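Unit 6: Household chores as manipulation problems

Reading before Monday: handout 5, sections on contact and compliance.

The question for this unit is narrow. Given a chore that a person does without looking, such as putting keys away at the front door, how close is a machine to doing it in a home it has not seen before? Published success rates do not answer this directly. A rate of 28 out of 38 trials on one table says little about a second table with a different hook.

Keys are a hard case for three reasons. The bunch has no fixed shape. The ring is rigid but the load under it swings, so the pose of the ring changes after the grasp. Metal parts are reflective, and depth sensors return gaps on them. 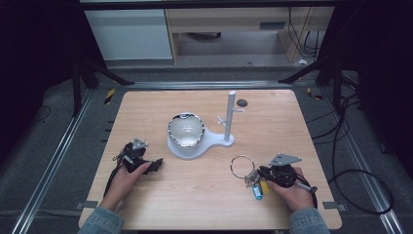
Fig. 6.1. Keyring held in the right hand-held gripper; stand with two hooks and a reflective bowl.

Note the two possible end states. Dropping keys into a bowl tolerates a position error of several centimeters. Hanging a ring on a short hook does not, and the ring must also be turned so that its opening faces the hook tip. The Studar task list scores both as "keys stored" -- a choice that hides most of the difficulty.

Two course data sets are used in the lab. Presora has 1000 demonstrations on fixed stands. Truvov is smaller but moves the stand between trials. Train on the first, test on the second, and report bowl and hook results separately.

Exercise 6.2. State which failures in your log occurred before release and which after. Regrasps count as before.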